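I've been itching to write about the planner, so apologies to anyone who came for the gardening posts! Since January most of my evenings have gone into Dritau, my little library for two-gripper motion planning, and it has finally started to feel like proper software.

The big change is how it handles cloth. Earlier versions planned each arm by itself and then checked for clashes, which meant 17 replans on a bad run and a lot of dithering. Now both arms share one cost function - distance between the tips is a term in it like any other - and the solver gets 200 iterations before it has to hand something over. I dug out the old Hostix logs, 544 of them, and replayed the lot overnight. The new code is so much calmer!

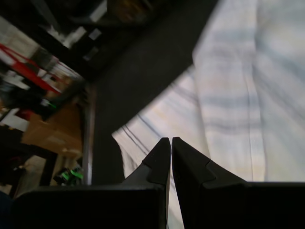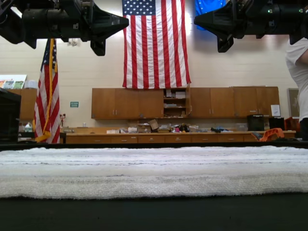 Black grippers and pale fabric in both.

Keogh read the draft and wondered whether the shared cost would simply get stuck whenever the two arms want the same corner, and said a small random nudge at the start had cured that in Zemard. Fair point, and I love that it's a two-line fix. I've put the nudge behind a setting for now, switched off, and next I want to see what it does to planning time when I raise the sample count to 2000. The config file needs tidying too (half the names still date from the first version).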